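The Everyday Table: Plates, Pegs and a Place for Each

Storage for daily dishes has long been treated as a matter for cabinets. A growing number of households now prefer to keep the pieces they use most within reach, and the open rack and the mug tree have returned to the tabletop as a result.

The housewares firm Orkine, based in Zarkbridge, surveyed 1,075 households in May on how they store their dishes. Of these, 937 reported keeping at least one plate or mug outside a closed cabinet. Small kitchens were the reason most often given.

Simone Moura, who advises on kitchen planning for the Vermeulen Institute in Ekville, recommends beginning with a small set. "Two mugs and a few plates will serve most people through the day," she said. "The rest may be stored elsewhere and brought out for guests."

Ms. Moura favors upright storage for plates. A slotted rack allows one plate to be removed without lifting the others, and mixed colors make each easy to identify. Mugs hung by the handle leave the surface beneath them free. A mat under the whole arrangement protects the table and marks its limits.

Fruit may share the space, provided that it has a plate of its own.

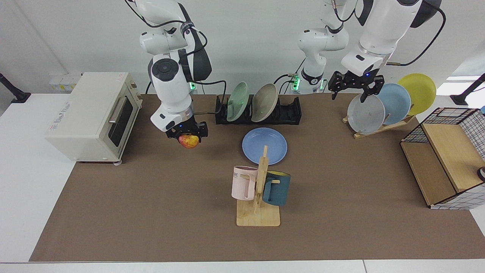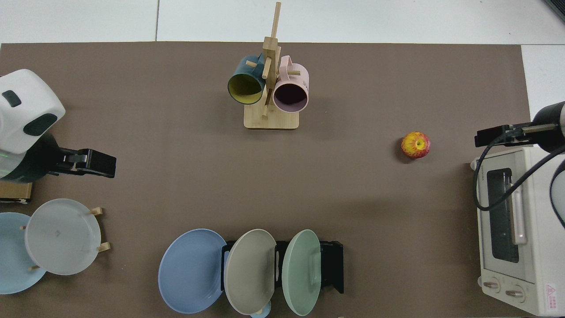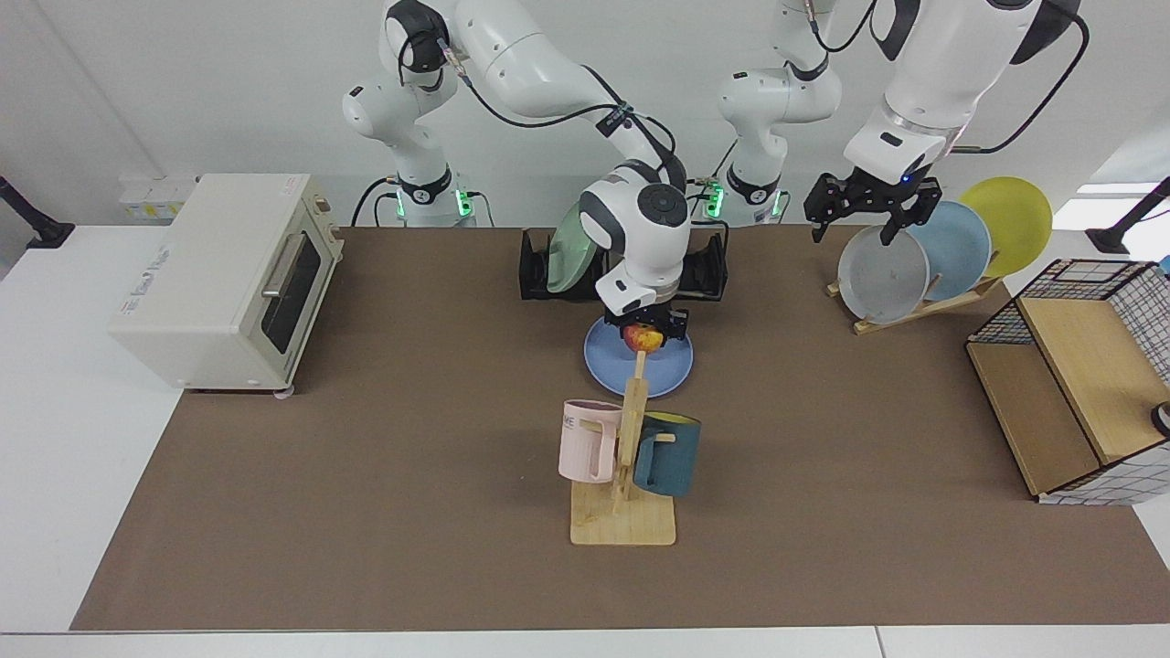 Photos: Vermeulen Institute. Two mugs on a wooden mug tree, with plates and an apple.

Readers planning a similar arrangement should measure the depth of their widest plate before choosing a rack, and should confirm that the mug tree's pegs will accept their largest handle.

200 shares | 14 comments

Related
Choosing a Dish Rack for a Narrow Counter
Caring for Unfinished Wood in the Kitchen
How Many Mugs Does a Household Need?

Contact the editors | Copyright 2024 | Back to top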